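4. Setting up the bread table

4.1 Scope of this section

This section applies to all Trovovel breakfast rooms and to any meeting room in which a continental breakfast has been ordered. It covers the table, the cloth, the baskets and the order in which bread is laid out. Hot dishes are dealt with in Section 5 and drinks in Section 6.

The Jirkero folding table is supplied in one height only, 74 cm. Tables of another height must not be placed next to it in the same run.

4.2 Before you begin

Make sure that the following are to hand:

One Jirkero table for each 70 guests expected
One Nudine table cover, grey or cream
Baskets, cleaned and fully dry
Tongs, two pairs for each table
Allergen cards in their holders

Note: Covers are washed at the central laundry and come back folded in four. A cover with a stain or a pulled thread goes back in the blue sack and is entered on the laundry sheet.

4.3 Placing the table

1. Carry the table to its position with a second person. Do not drag it.
2. Open both pairs of legs until the locking bars click.
3. Press down firmly on each corner. If the table rocks, turn the foot on that corner until it stands level.
4. Leave a clear passage of 900 mm on every side from which guests will approach.
5. Check that no fire door, extinguisher or call point is blocked.

Caution: Keep fingers clear of the locking bars when opening or closing the legs.

4.4 Fitting the cover

1. Lay the cover across the table with the hem facing down.
2. Smooth it from the middle outwards.
3. Fasten the clips under the long edges. Clips are not used on the short edges.
4. Where the cover reaches the floor, fold the spare length under and pin it. Loose cloth is a trip hazard.

4.5 Laying out the bread

Wash your hands and put on fresh gloves before handling any bread. Gloves are changed whenever you leave the table, even for a short task.

1. Set the baskets towards the front of the table, within easy reach of a seated guest.
2. Place round rolls in the first basket and croissants in the second. Seeded bread always has its own basket.
3. Fill each basket to just below the rim. Rolls piled above the rim fall when the tongs are used.
4. Put the allergen card behind the basket to which it refers, facing the guest.
5. Lay one pair of tongs at each end of the table.

Note: Bread containing nuts is kept on the separate stand described in 4.7. It is never brought to the main table, including when the stand is full.

4.6 Topping up during service

Baskets are checked every ten minutes between 7 a.m. and 10 a.m. Take the basket away, fill it in the pantry and bring it back. Do not tip fresh bread on top of what is already there. Any item that has touched the floor or a guest's plate is thrown away.

Form 114 is completed at the end of service and handed to the duty manager with the pantry key.

4.7 The separate stand

The Jafri stand is placed at least two metres from the main table. It has its own tongs, marked with red tape, which are washed apart from all others. The stand may be left up overnight if the room is locked.

4.8 Comments on this section

Remarks received from the houses since the May revision are printed after the text and will be considered at the next one.
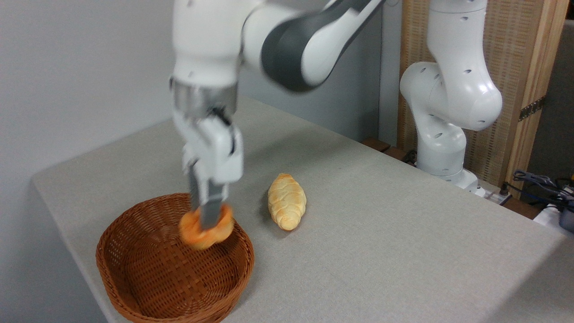
Geert Peeters: We have followed 4.6 since it came in and the ten-minute check is fine on most mornings, but with a coach party in the house the croissants are gone well before that. Could the section allow a second filled basket to be kept ready in the pantry, covered, so that we only have to swap them over? I would also ask for a third pair of tongs on the long tables.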